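## 4. Running a bin-picking collection session

*Plurnby set-up guide, revised May 2021. Maintained by Gaurav Chauhan; please send him corrections, even the small ones.*

By the time you reach this section you should have the arm mounted, the emergency stop tested, and the Stostik control software talking to the robot. If any of those are still waiting, please go back to Section 3 and finish there first. I know it's tempting to skip ahead to the part where the arm picks things up, and I've done it myself, but a session recorded on a half-finished station usually has to be thrown away.

This section covers one full session of self-supervised grasping, in which the arm tries a grasp, checks its own result, and saves the attempt with a success or failure label. The method is the one we call Hondum in the rest of this guide. You don't label anything by hand. Your job is to give the arm a fair mix of objects, keep the bin where the software believes it to be, and step in when something goes wrong.

### 4.1 Getting the bin ready

1. Set the bin on the tabletop inside the arm's reach, with the long side parallel to the table edge.
2. Clamp the rim. A spring clamp is fine for normal use, as long as the handles point away from the arm's path.
3. Push on each wall with the flat of your hand. If the bin slides at all, move the clamp or add a second one.
4. Open the Stostik panel, choose **Workspace**, and run **Touch Corners**. The arm will travel slowly to a point just above each corner of the bin floor.
5. Watch all four touches from start to finish. If any fingertip position looks wrong to you, press **Hold** and repeat the step.
6. Save the workspace under today's session name.

> **Caution:** Keep both hands outside the bin during Touch Corners. The arm moves slowly here, but it isn't looking for you.

You don't need to polish the metal between sessions. Scratches and smudges build up on the walls and floor of any bin that gets regular use, and we'd like the model to see them. Do wipe up anything sticky, though, and do remove loose grit, which can work its way into the fingers.

### 4.2 Choosing the objects

People always ask me for a proper object list, and I've resisted writing one for a long time. What matters is variety in shape, stiffness, and surface. A set made up entirely of hard blocks will give you a lovely success rate and a policy that falls to pieces the first time it meets a piece of cloth.

A good starting set has something soft and flat, something long and rounded, something that lets light through, and something shiny with an uneven outline. Household things and toys do very well. Our own bin has a toy corn cob, a glove, a couple of plastic cups, and a crumpled can in it, and that small collection gives the grasp planner quite enough to think about.

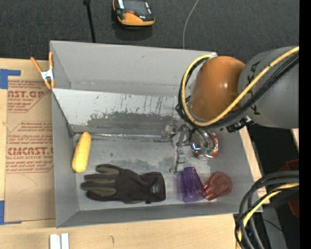
Soft items deserve a little extra patience. A glove lying flat gives the fingers very little height to close on, and the planner may come at it several times from nearly the same angle before it finds a fold or an edge. Let it try. Those failed attempts are useful to the training, and if you reach in and bunch the fabric up every time, the arm never has to learn how to deal with a flat one.

Translucent cups bring a different sort of trouble. The depth reading can pass partly through the wall of the cup, so the planner may believe the surface is lower than it is. You'll see this in the Stostik depth view as a ragged hole where the cup ought to be. Leave the cups in all the same, unless the fingers are pressing down hard enough to trip the force limit again and again.

Before you add a new object, please check it against these points:

- It fits between the open fingers in at least one direction.
- It has no sharp edge that could cut a cable or your hand.
- It won't spill, shed, or break into small pieces when dropped from the release height.
- You wouldn't mind losing it. Some objects have a hard life in there.

> **Note:** Crumpled cans are welcome, but run a gloved finger along the edges first and set aside any with a torn seam.

### 4.3 Starting the session

1. Place the objects in the bin by hand. Tip them in loosely and let them lie how they land – a tidy row teaches the arm about tidy rows.
2. Step back behind the marked line and close the gate.
3. In Stostik, choose **Collect**, then load the saved workspace.
4. Set **Label source** to **Lift check**. This compares the bin before and after the lift, and also reads the finger gap.
5. Set **Exploration** to **Medium** for a new object set, or **Low** if you're adding to an old one.
6. Confirm that the cable bundles hang freely and won't catch on the bin rim when the wrist turns. Ask the arm to do one full wrist rotation at reduced speed and watch the cables the whole way around.
7. Press **Begin**.

The first few attempts may look clumsy. The arm may close on empty air, or nudge an object along the floor without ever getting hold of it. Please don't stop the run on that account. Stop it only if you hear grinding, see a cable pulled tight, or notice that the bin has moved.

> **Caution:** If the bin has moved, stop the session and repeat Section 4.1 from step 4. Do not slide the bin back by eye. A small error in its position can drive the fingers into the wall on the next reach.

### 4.4 Keeping the session healthy

Stay within sight of the station. You're welcome to read or answer mail, but keep the **Hold** button within reach and look up often.

Objects tend to drift toward the walls over a long run, where the sloping sides make them harder to reach. When the software reports three wall failures in a row, it will pause and ask for a reset. At that point:

1. Press **Hold** and wait for the status light to turn steady.
2. Open the gate and move the objects back toward the middle of the floor. Turn a few of them over while you're there.
3. Leave the gripper alone, even if the fingers look crooked. Make a note and check them at the end.
4. Close the gate and press **Resume**.

If something gets stuck in the fingers, use **Release** in the software before you try pulling it loose. Pulling against closed fingers can shift their alignment, and then every grasp saved afterward is a little bit off, in a way that's miserable to track down later.

### 4.5 How much to collect

We stop a session at 700 attempts. You can go on for longer, but the person watching gets tired and the resets get sloppy, and I'd much prefer two careful sessions to one very long one.

For a first trained model, plan on three sessions with the same object set, shuffled well each time. Our February run ended with 2,181 saved attempts after the interrupted ones were removed, and that was enough for the planner to begin choosing sensible grasps on objects it had met before. It was a good deal less sure of itself on unfamiliar ones. If new objects matter in your work – and I suspect they do – change part of the set for each session after that, and keep the rest as it was so that you have something to compare against.

### 4.6 Closing down and checking the labels

1. Press **End** and let the arm return to its parked position.
2. Wait for the words **Session written** before you close Stostik or turn off the computer.
3. Open the session in Nigam, our review tool, and sort the attempts by **Label confidence**, lowest first.
4. Play back the first page of attempts. Look for a lift marked as a failure when the object clearly left the floor, or the other way around.
5. Correct wrong labels with the **Flip** key. If you can't tell from the playback, mark the attempt **Unsure** and it will be left out of training.
6. Inspect the fingers and their fasteners, and tighten anything loose with the small driver from the tool kit.
7. Write a line or two in the session log, including which objects you used and any time the bin was moved.

> **Note:** Light objects cause most of the wrong labels. They can cling to one finger without being held, and the lift check may count that as a success. If you find more than a handful on the first page, raise **Minimum finger gap** by one step before your next session.

Training instructions are in Section 5. Copy the session folder to the shared drive before you begin, since the training script renames the files as it goes and I have yet to find the time to fix that.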